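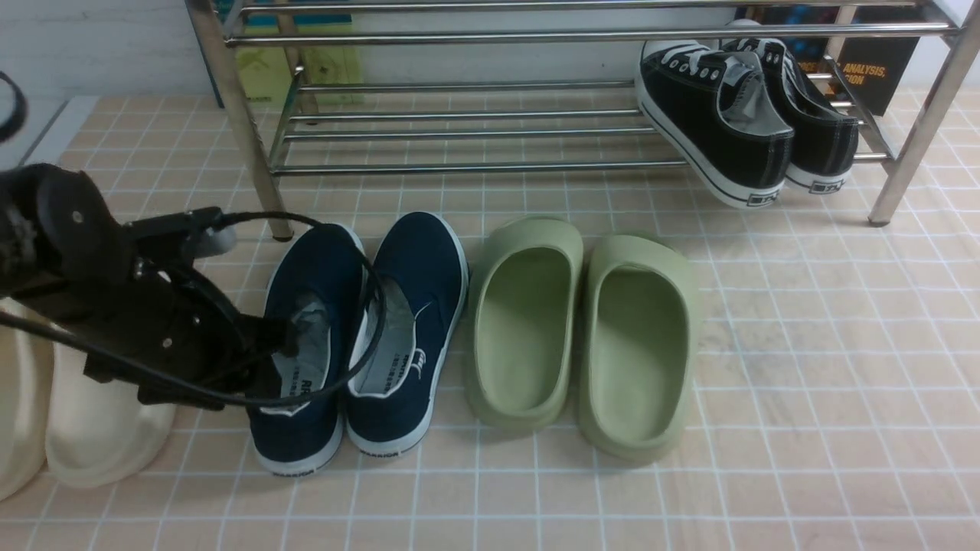

La pinza, dentro de una de las zapatillas azul marino.

Jornada de puertas abiertas en Stollum: el robot que ordena zapatos

Cada septiembre, el centro Stollum abre su taller a los alumnos de primaria. En la última visita, 70 niños y niñas conocieron un brazo robótico que aprende a colocar el calzado en un zapatero. La sesión empezó a las 12 en la sala Vidal y formaba parte del programa escolar Clamilia. Esta página explica lo que se trató en ella.

¿Qué es una pinza?

Es la mano del robot. Tiene dedos que se acercan y se separan, pero no tiene piel, de modo que no nota las cosas como las notamos nosotros. Para agarrar un zapato debe calcular dónde está el borde, cuánto bajar y con qué fuerza apretar. Si aprieta demasiado, puede deformarlo; si aprieta poco, se le cae. 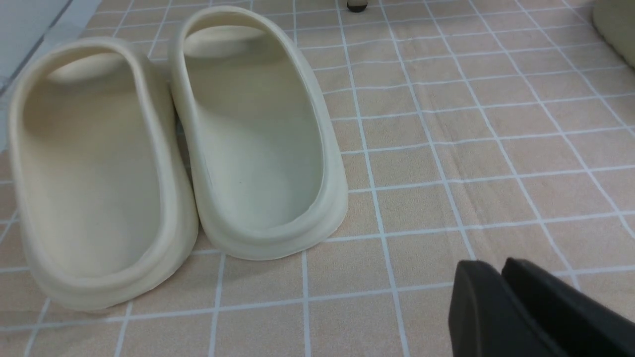

Los robots ven por medio de cámaras, y una cámara solo entrega puntos de color. Un programa estudia esos puntos y busca formas conocidas: una curva, un hueco, una sombra. La tarea se complica cuando dos objetos se parecen mucho y están muy juntos. Entre las dos piezas de color crema queda apenas una rendija oscura, y el programa debe entender que allí termina una y empieza la otra. Las líneas de la tela también sirven de ayuda - las más cercanas parecen más separadas que las lejanas, y eso da una pista sobre la distancia.

¿Cómo aprende?

El equipo de Stollum repite el mismo ejercicio muchas veces y guarda los resultados. Hasta ahora ha reunido casi 4000 intentos, buenos y malos. Los malos también se guardan, porque enseñan al programa qué movimientos conviene evitar. Cada día se cambian de sitio los zapatos para que el robot no se aprenda un único recorrido de memoria.

¿Dónde va cada par?

En el ejercicio, las zapatillas de lona van en la balda inferior del zapatero. Las chanclas verdes y las de color crema se dejan para una fase posterior.

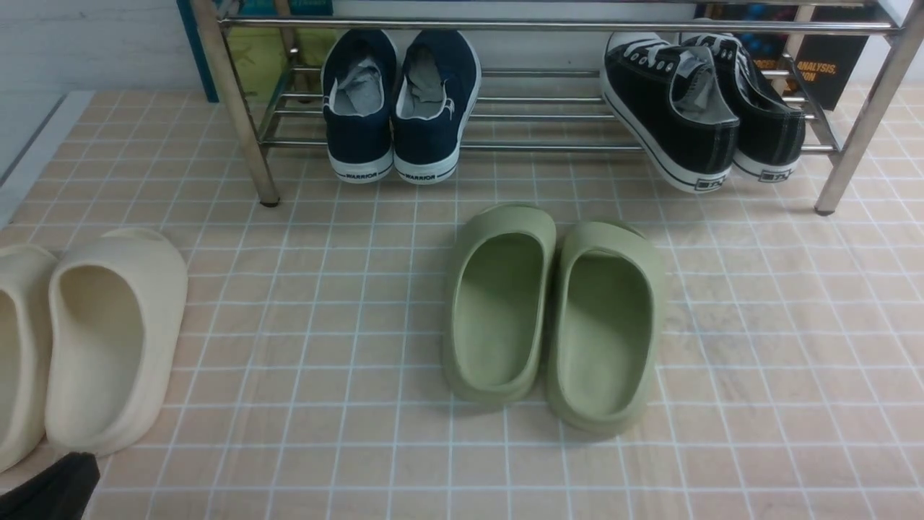
Una alumna del colegio Vaswood preguntó si el robot sabe cuál es el zapato izquierdo y cuál el derecho, y añadió que su hermano pequeño todavía los confunde. El equipo respondió que el programa los distingue por la curva de la suela y que a veces también se equivoca.

Los centros interesados en la próxima visita pueden solicitar plaza en la secretaría de Stollum. Cada grupo podrá tener un máximo de 38 alumnos.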